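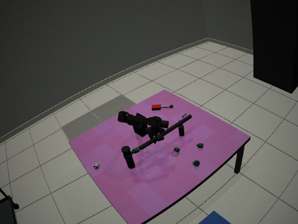
A black arm on a pink table top, rendered.

The Uvudari is sold as a slim office laptop, and on paper it looks fair value. I'm less sure after using it every day since February. The lid bends more than it should, and pressing above the keyboard makes the whole deck dip a little. Gamach calls the case "travel ready". I wouldn't put it in a bag without a sleeve.

Typing is fine, if a bit shallow. The touchpad is the weak spot – it missed taps near the bottom edge so often that I went back to a mouse. 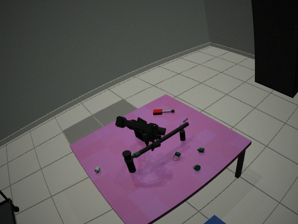 Pink table, tiled floor, green collar on the black cylinder.

Battery life is given as up to 11 hours. I never got near that with the screen at 60 per cent and a browser open. The fan also comes on during quite ordinary work, and it has a thin whine to it that you notice in a quiet room. Loading a large spreadsheet set it off every time.

There are only 2 USB ports, both on the left, and they sit so close together that a fat memory stick blocks its neighbour. The screen is decent indoors. Colours look a bit cold next to my old Koo, and the matt finish copes well enough with a window behind you.
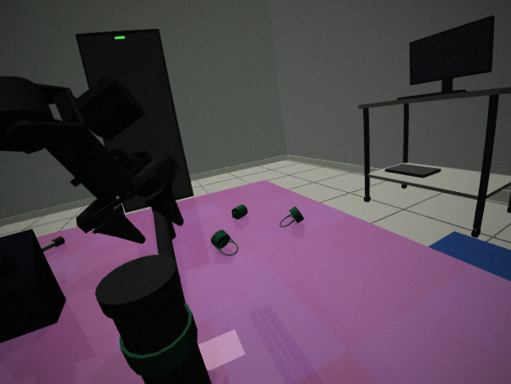 R. Illwood
Hardware reviewer

Gamach says a firmware update will calm the fan. Mine has had it and I can't hear any difference. At 20 per cent off I might think about it for desk use. At full price I'd keep looking, and I'd try the touchpad in a shop first.

Posted May 15, 2022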